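Home | Guides | Bathroom | Contact

Plalcombe House Guide, Section 3: Toilet Clean
By Kelly Whitlock, July

Do this every changeover, even if the last guests were only in one night. Gloves on, fan on.

1. Seat and lid both right up, leaning on the tank. Steady them with your free hand.

2. Squirt of Estrella cleaner under the rim, all the way round. Leave it 30 minutes. Go strip the beds.

CAUTION: never mix with bleach. Kieran keeps bleach in the laundry cupboard, leave it there.

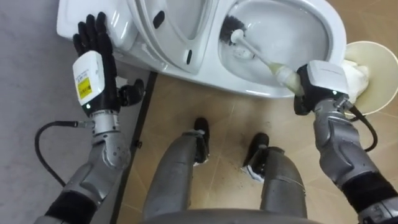
3. Brush under the rim first, then the sides, then down to the water. Short strokes. Don't jab, splashes go everywhere and you'll be wiping walls.

4. Get right into the bottom curve. Most of the complaints we get are about that bit. If theres a line at the water level go over it twice. 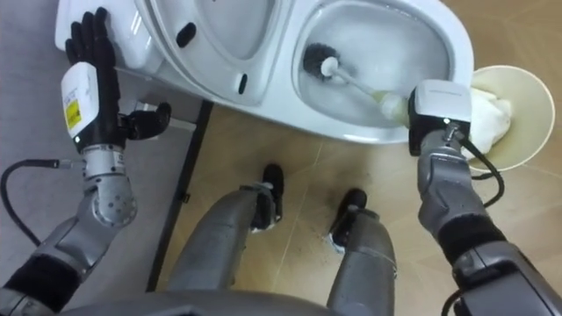

5. Flush with the brush still in the bowl so it gets a rinse. Tap it on the inside of the rim, let it drip, then back in its holder.

Note: bristles splayed or handle cracked? Bin it. Spares are under the sink, Futora or whatever Samah picked up.

6. Look in the bowl before you put the brush away. Good light, blinds up.

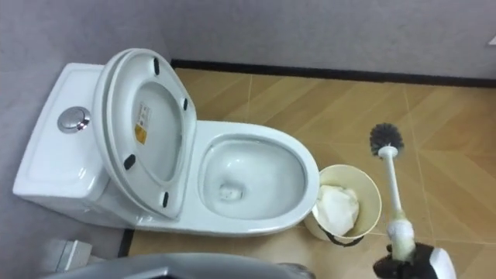 Seat and lid up, flush button on top of the tank.

7. Wipe down in this order: button, tank top, lid, seat, rim, base. New cloth for the base. Rinse the cloth inbetween.
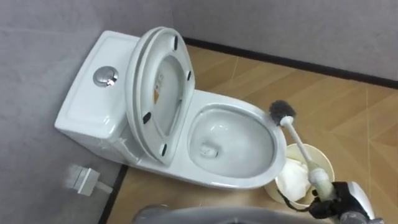 8. Underside of the seat gets its own wipe, hinges too. Grime sits round the edges of anything stuck on there. Do round each of the little black bumpers on the ring, a cotton bud is good for this. Don't pick at them, and go easy on the printed label on the lid, damp cloth only.

9. Empty the little bin, fresh liner. Two spare rolls out.

10. Lid down. Floor last, work back to the door.

Blocked or won't stop running: don't take the tank apart. Text Ruairí, ext. 246 if he's in the office.

Last updated: July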